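Accueil Recherche Industrie Entretiens Agenda Lettre d'information

Temps de lecture : 6 minutes

Robots de cuisine : « Le tiroir nous a appris plus que l'assiette »

Ouvrir un tiroir reste un geste difficile pour un bras robotisé. Au laboratoire Hornurden, une équipe travaille depuis deux ans sur la question, dans le cadre du projet Stollance. Sa responsable scientifique nous a reçus en juin, entre deux séries d'essais. Elle préfère que l'on cite le laboratoire et laisse son nom de côté, l'article étant encore en relecture.

Le point de départ tient à un constat banal. Les bras apprennent assez bien à saisir un objet posé sur une table, beaucoup moins bien à manipuler ce qui est articulé : portes, couvercles, tiroirs. « Quand vous prenez un citron, l'objet vous suit. Un tiroir a son propre chemin. Si vous tirez un peu de travers, il coince, et le robot ne comprend pas pourquoi il n'avance plus. »

L'équipe a d'abord essayé la voie habituelle, qui consiste à enregistrer des démonstrations faites par un opérateur et à entraîner un modèle à les reproduire. Elle en a collecté 3 000 la première année. Les résultats étaient corrects sur le meuble qui avait servi à l'entraînement et médiocres dès qu'on changeait de poignée. « On avait un robot qui connaissait un seul tiroir. Ce n'était pas très utile. »

La méthode mise au point ensuite, baptisée Sperling, sépare le geste en deux. Un premier modèle choisit l'endroit où placer la pince. Un second ne s'occupe que de la traction et corrige la direction dix fois par seconde à partir de l'effort mesuré au poignet. Les deux sont entraînés séparément, puis ajustés ensemble sur un petit nombre d'essais réels.

Cette séparation a réduit les besoins en données. La version actuelle utilise 2 000 démonstrations, réparties sur 9 meubles différents. « Nous avons jeté une partie des anciennes. Elles étaient trop propres. L'opérateur était devenu très bon, il ne ratait plus rien, et le modèle n'avait jamais vu comment on se rattrape. » Les nouvelles séries comprennent donc des prises mal centrées et des reprises en cours de geste, faites exprès.

Le choix du décor a donné lieu à des discussions. Une partie de l'équipe voulait un banc d'essai nu, plus facile à reproduire ailleurs. L'autre tenait à un plan de travail encombré. C'est la seconde option qui a été retenue, avec un protocole qui impose de déplacer les objets entre deux séries. « Une cuisine vide, ça n'existe pas. Il y a un grille-pain, des bocaux, un torchon. Le bras doit passer au milieu de tout ça sans que ce soit le sujet de la tâche. »

Les câbles ont posé plus de difficultés que prévu. Sur les premières versions, ils tiraient sur le poignet lorsque le bras descendait bas, et le capteur interprétait cette tension comme une résistance du tiroir. Il a fallu revoir leur passage et refaire l'étalonnage. « Trois semaines de travail pour une histoire de gaine. On ne le met pas dans l'article, mais ça compte. »

La suite de la conversation a porté sur les limites de la méthode. 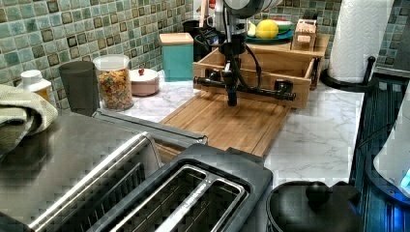
Que se passe-t-il lorsque le tiroir se bloque en pleine course ?

« Le second modèle relâche l'effort, revient de 10 millimètres et repart avec un angle légèrement différent. Au bout de trois tentatives, il s'arrête et rend la main à l'opérateur. Nous avons fixé cette limite nous-mêmes, elle n'est pas apprise. »

Les tiroirs à fermeture amortie restent un point faible. L'effort y varie en fin de course d'une façon que le modèle confond parfois avec un blocage. Les poignées encastrées, sans barre à saisir, ne sont pas traitées du tout. « Il faudrait une autre pince, ou un autre geste. Pour l'instant, nous disons clairement que nous ne savons pas faire. »

Un partenariat est en discussion avec Luvovex, qui fabrique des capteurs d'effort, pour tester un modèle plus compact au niveau du poignet. L'équipe prévoit aussi de publier ses données, y compris les essais ratés, une fois l'article accepté. Les portes de placard viendront ensuite. Les premiers enregistrements ont commencé, sur un seul meuble, avec une charnière à droite.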